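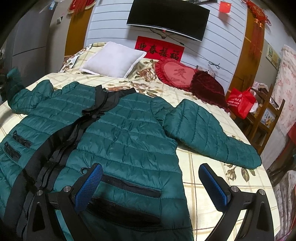
*Photo: Magsi garment handling group, hand-held gripper, jacket task*

Re: [magsi-practice] start pose wording, draft 4

Quick one before the afternoon call, sorry for the fragments.

> The Brurnby people want section 3 to say "garment laid flat, front up, sleeves out" and leave it there. At Claltau we think that's too loose. Two operators read it two ways and we end up with starts that don't match. Can we add a line on collar and hem? Also what do we say about other stuff on the bed?

Agree on collar and hem. Look at the puffer on the rose sheet - front up, sleeves out, passes the Brurnby wording fine. But the placket runs off on a diagonal and the collar is folded open. Is that a valid start or not? Draft doesn't say. I'd say valid, as long as it gets written in the log.

Proposed text, hack at it:

- Front side up, both sleeves clear of the body.
- Collar open or closed, either OK, note which.
- Hem and at least one cuff in view before the first grasp.
- Pads open and clear of the fabric at start. No pinching through quilting to "test" it.

On other stuff - leave it. Cushions, pillow, bags on the side, all fine. The Brorkildale draft wanted the bed stripped and I voted against it then too. Real bedrooms have cushions. Only rule I'd keep is nothing on top of the garment itself.

Hardware: zippers, rings, snaps need thier own line. Metal against the pads is a wear question, so maybe it belongs in section 4 with the pad checks. Don't mind where, just not in both.

Of the 39 comments on the last draft, most were about this one section so lets close it. Send edits to the list please, not to me. I'll merge whatever is in by 1915 and anything after that waits for the October draft.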